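Détartrer une casserole et ravoir un fond brûlé, vite fait

Fiche rapide. Testé chez moi, marche sur inox et émail. Pas sur l'alu (ça noircit).

Il faut : vinaigre blanc, bicarbonate, une spatule en bois, une éponge côté doux. C'est tout. La poudre Nornisora fait le boulot aussi mais c'est cher pour ce que c'est.

Pour le calcaire. Verser 2 verres d'eau et 1 verre de vinaigre, porter à frémissement, couper. Laisser 20 minutes. Vider, rincer, essuyer tout de suite sinon les traces reviennent.

Pour le brûlé. Laisser refroidir d'abord, jamais d'eau froide sur un fond brulant, ça voile. Couvrir le fond d'eau, 3 cuillères à soupe de bicarbonate, feu doux, 10 minutes. Décoller à la spatule. S'il en reste, on recommence, ou bien toute la nuit à froid.
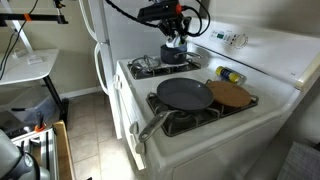
Peut-on mélanger le vinaigre et le bicarbonate ?

Ça mousse beaucoup et ça nettoie peu, les deux se neutralisent. Mieux vaut l'un puis l'autre, en rinçant entre les deux.

Cas de l'antiadhésif : ni paille de fer ni poudre. Eau chaude, goutte de liquide vaisselle, une heure de patience. Si le revêtement s'écaille, poubelle.

Les manches en métal, on les oublie toujours. Un coup de chiffon vinaigré à la jonction avec la cuve, là où le gras s'incruste. Vérifier la vis au passage, quand il y en a une.

Couvercles en verre : démonter le bouton si possible, brosse à dents sous le cerclage, sécher à plat. Ravindran Mudaliar m'a écrit en décembre pour dire que le citron marche aussi bien. Pas essayé encore, je mettrais la page à jour.

Dernière mise à jour : 7 avril
Contact : Rajeshwari Pillai | © Ornivo | Haut de page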